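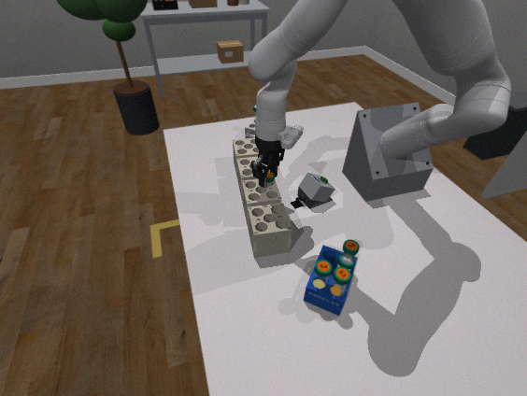 Courses > Collectibles and Ephemera > Unit 5: Boxed and Premium Card Sets

Last updated: Friday, January 5, 2018

Unit 5 Handout: Collating and Grading a Premium Card Set

Scope. This unit covers cards issued as premiums with another product, such as tea, cereal, gum, or gasoline. Cards sold by the pack were covered in Unit 4 and are mentioned only where the methods differ. Bring the handling sheet from the first session.

5.1 Terms

Premium: a card given with the purchase of something else.
Base set: all numbered cards in the standard issue, without variations.
Master set: the base set plus every recognized variation.
Short print: a card printed in smaller quantity than the others in the same set.
Collation: the way cards were mixed and distributed. Also used for the act of putting a set in order and checking it against a list.
Wrapper redemption: an offer in which wrappers or coupons were mailed in for cards or an album.

The word "complete" in a dealer's listing normally means the base set. If a master set is meant, the listing should say so. Ask before buying.

5.2 Working set

The set used for the exercises is the Briltgate Tea "Harbor Birds" issue. Cards were packed singly in cartons. The print sheet carried the cards in 4 rows, and the bottom row was trimmed more heavily than the rest. Bottom-row cards therefore measure short in many surviving copies, and a short card from that row should not be called trimmed on measurement alone. Look at the edge under magnification. A factory cut shows slight fiber pull along one face. A later cut made with a blade is usually cleaner and may shine.

Two back printings are known:

Back A: text in dark green, Grarnley address on the bottom line.
Back B: text in black, no address.

Back B is harder to find for the high numbers. Mixed-back sets are acceptable for the base set but must be noted on the record sheet.

5.3 Collation procedure

Sort by number, face up. Do not square a stack by tapping it on the desk. Corner wear in old collections comes mostly from this.
Check each number against the list and mark gaps.
Turn the stack and sort again by back type.
Pull any card that differs in stock thickness or gloss. Reprints of this set were issued by Kinyua on brighter stock.
Enter the results on the record sheet, one line per card.

5.4 Grading

Grade the card before looking at its catalog value. Four attributes are recorded separately: corners, edges, centering, and surface. The lowest of these limits the overall grade. Good centering does not make up for a crease.

Centering is measured from the border widths, left against right and top against bottom, and written as a ratio. Measure at the midpoint of each side. Cards with a tilted image are measured at both ends and the worse figure is used.

Album residue is a surface fault. Do not try to remove it for this exercise.

5.5 Storage

Use the Histia 7-pocket strips for the tea cards; standard nine-pocket pages are too wide and let the card move. Store upright, away from outside walls. Rubber bands are not to be used, even over a sleeve.

Assignment

Collate and grade the lot issued to your bench. Hand in the record sheet with all gaps marked. Students who missed the December session should read section 5.2 twice and compare a Back A and a Back B card before starting.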